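Sostar says its refilled toner now matches the original

2024-10-18

Sostar, the mail-order toner seller, has put a new line of remanufactured cartridges on sale under the Trumik name and says they print as many pages as the originals for 40 percent less. The claim is printed on the box in large type. The small type is more careful.

The high-yield black cartridge is rated at 4,000 pages. That rating assumes very light coverage, the kind you get from a short letter with no logo. The standard cartridge carries a rating of 2,290 pages, an oddly exact number for a product built from used shells that arrive in all sorts of condition. Sostar did not say how many cartridges were tested or on which printers.

The refilling is done at a plant in Plendham, where the company says every unit gets a new drum and a print check before it is packed. Vlachou, the wholesaler that carried Sostar's earlier line, dropped it in March and has not picked up the new one. Neither company would say why.

There is a guarantee, though buyers should read it first. It covers leaks and cartridges the printer refuses to recognize – but not low page counts, which is the very thing being advertised. Returns need the original box, and the customer pays the postage.

The discount is also worked out from the full list price, which few offices pay. Against ordinary store prices the saving shrinks, and Sostar has not published a comparison.

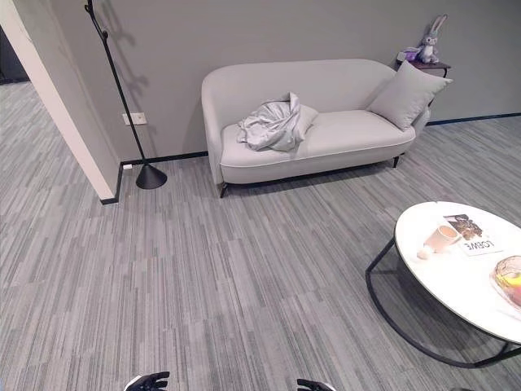

The company says independent test results will follow, but it has given no date for them and has not named a lab.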